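Frandsen Ratchet Straps (set of four), a review after one long winter

20 February 2021

I ship machinery for a small dealer out of Povbridge, mostly compact tractors and balers, and mostly by sea from the terminal at Hemetbridge. If you have ever walked down a vehicle deck with your hands full of webbing while the fellow behind you leans on his horn, you'll understand why I have opinions about straps. My wife says I have too many of them (opinions and straps both), and she may be right!

I bought the Frandsen set in December for $76, which made me wince a little, seeing that the Titero straps I'd used for years cost $61 and had never really let me down. But two of the Titero handles had gone stiff with salt, and I was tired of beating them open with the heel of my boot, so I treated myself.

What they're like to use

The first thing I noticed was the handle. It is wide enough for a gloved hand, and there's a bit of a curve to it, so you can pull toward yourself without scraping your knuckles on the deck. I have big hands and bad gloves and I still got along with it fine. The release is a pull tab on the inside, and it lets go with a nice firm clunk.

The webbing is stiffer than I'm used to. For the first couple of trips it didn't want to lie flat around the axle of a baler, and I had to go back and straighten it more than once. It has softened up since then, and now I'd say it threads about as easily as the old ones did, maybe a touch better on a damp morning.

I have had them on 7 crossings so far, one of them a truly miserable one with a swell the whole way over, and I checked the tension at the other end each time. They wanted a click or two more, same as any strap will, and that was all.

Things I'd change

The hooks are good and heavy but the keepers on them are flimsy little things, and one bent before New Year's. It still closes if you coax it. The load tag is also sewn on right where the strap wants to go into the ratchet, so you have to leave a longer tail than you'd like. Inspectors do look at those tags, so please don't go cutting them off.

The carry bag is hopeless. Mine lost its drawstring almost at once and I've gone back to the feed bucket I always used.
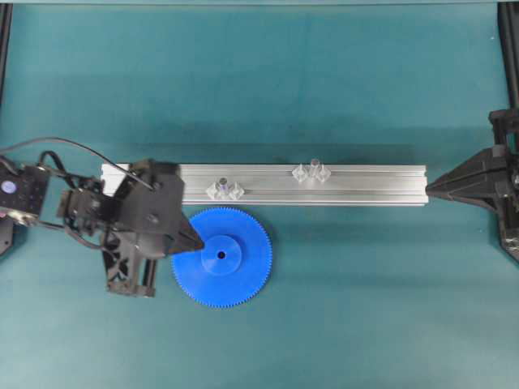 Would I buy them again?

I would, and I've already told the dealer to order a second set for the flatbed. If you only send a machine over once a year, the Titero straps will do you just fine and you can spend the difference on a hot breakfast at the terminal. For anybody down there every couple of weeks in the cold, I think the handle alone is worth the extra money. Rinse them with fresh water when you get home and hang them up open. Four stars from me, and I'd go higher if they'd fix those keepers.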